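Swapping fingers on the two-arm cell

2025-12-15

I spent the weekend comparing finger sets on the pair of arms. The test is folding a flat box blank. The Rutness fingers are smooth and cost 79 dollars a set. The Doucette ones grip harder but leave marks. 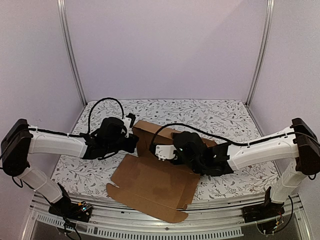

One panel up, with the right gripper on it.

I ran 10 blanks per set. Smooth fingers slid on the long panel more than I wanted. Slowing the right arm helped, and so did dropping the motor current to 200.

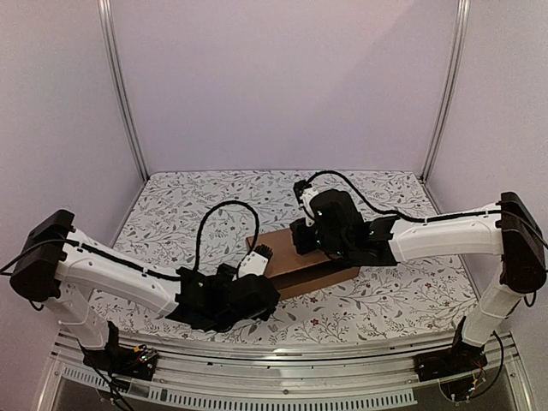

Cable slack matters too. I leave a tall loop at each wrist so nothing pulls when the arm turns in. Donnie MacBrayne wants me to try the Tudorum controller next, but at 479 dollars it will have to wait until May.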